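Lakshmi Kaimal had shown Tamby the fold 800 times by hand, and she still grinned every time she picked up the gripper!

The job sounded so small. Take the red cloth by its edge, bring the edge over, smooth it, let go. Her grandmother could do it while arguing on the phone. But Tamby, waiting in its crate at Skiststead, knew nothing about cloth except what Lakshmi's wrist could tell it, and she loved that — the idea that a tiny turn of her own hand might come out of a machine's arm one day.

"Slower on the lift," Murthy called. "You're rushing again."

"I'm excited again," she said, and squeezed the grip.

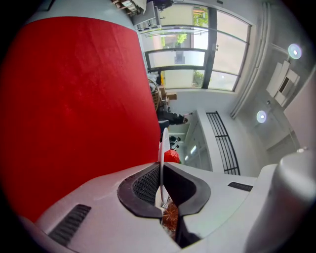
"What happens if I fumble one?" she asked.

"Keep going and fix it," Murthy said. "Tamby needs to learn how to recover too."

So she fumbled one on purpose, a glorious fumble, and rescued it, and then a better one. By lunch her forearm ached and her tea had gone cold and she'd thought of a whole new way to pinch a corner (thumb side first, of course, why hadn't she tried it in May?).

"How many do we want altogether?" she asked.

"2000."

Lakshmi shook out the cloth, found the edge and started the next fold.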